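Two-arm tray lift: planner keeps jamming one wrist against the rim
Posted in Planning and Control, 4th March

Myrto Vasilakis

Hello everyone, and sorry in advance for the length of this. I've been reading this board since November and it has saved me more than once, so I'm hoping one of you has met my problem before.

We are teaching a two-armed robot to put small things onto a round tray and then lift the tray with both hands. The lifting part is in decent shape. What I can't get right is the bit before it, where the right hand deals with a small packet lying up against the tray while the left hand gets ready on the other side. We plan with Andix, both arms as one group, and the tray goes in as a plain cylinder. The packet goes in as a box, refreshed from the head camera 5 times a second.

On most runs the left hand behaves nicely. The right hand gets down beside the rim and then the planner either says there is no path or gives me a lovely smooth path that drives the wrist outwards and back in again, as if it were going round a lamp post. When I make the collision margin smaller the plans come back quickly, but I'm frightened of the fingers catching the rim and dragging the whole tray along. 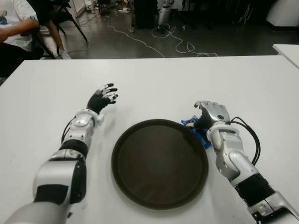 Right hand at the rim with the blue packet, left hand over the table on the far side of the tray.

The packet is what bothers me most, as it's crinkly and its outline jumps about from one update to the next. Sometimes the box overlaps the tray, sometimes it overlaps the thumb, and I suspect the planner thinks we are starting in collision. I have tried turning off collision checks between the hand and the packet altogether. That helped a bit, but it felt like sweeping the dust under the rug, and the detour is still there on plenty of attempts.

Should I be modelling the tray properly, with its raised rim? Would splitting the arms into separate groups help? I'd be very glad of any advice, even if the advice is that I've set the whole thing up wrongly!

Jarosław Cieślak

Hello Myrto, and please don't apologise, it's much easier to help when somebody writes the whole thing down.

I think you have 2 problems sitting on top of each other. The first is the one you guessed. If your box for the packet overlaps the thumb when planning begins, the start state is invalid, and many planners will quietly nudge the start until it is valid. That nudge may well be your lamp post. Print the start state you send and the first point of the path that comes back, and compare them joint by joint. If they differ, you've found it.

For the cure, I would stop updating the packet once the hand is close. Take the last good estimate before the fingers begin to hide it from the camera, freeze it, and allow contact between that one object and the fingertips only. Leave the palm and the wrist checked. It's a much smaller rug than the one you are sweeping under now, and you can put the checks back when the hand has moved away.

The second problem is the tray. A solid cylinder as high as the rim fills in the hollow in the middle, so the planner believes it can't dip in there at all. Use a thin disc with a ring of little boxes round it. We did that at Whitlock with 60 boxes, far more than needed, and planning time hardly changed.

I would also do the last part of the approach as a straight line in the hand's own frame, with no sampling planner involved. Plan to a point just off the rim, then move in slowly and let the wrist force stop you. You can then keep your generous margin for the long move, where it does some good, and drop it only for the short one.

As for the groups, keep them together for the lift. For the packet I'd plan the right arm alone and hold the left one still as an obstacle.

Panagiotis Dimitriou

had the same thing, changed the random seed to 916 and it went away. worth a try

Melina Antoniadis

I agree with nearly all of what Jarosław wrote, and I'd be careful with the seed idea - it will give you the same path each time for the same scene, but your scene changes with every camera update, so I wouldn't expect it to last.

One small thing to add. Check the time stamps on your packet estimates against the joint states. On our setup at Ilport the camera pose was being looked up at the moment the message arrived, when it should have been the moment the picture was taken. With the head moving even slightly, every object shifted towards one side, and we spent ages blaming the planner. If your packet jumps less when the head is held still, I'd look there before you rebuild the tray.

Do let us know how you get on, Myrto. I have a shallow bowl to deal with next and I expect I'll be borrowing your ring of boxes.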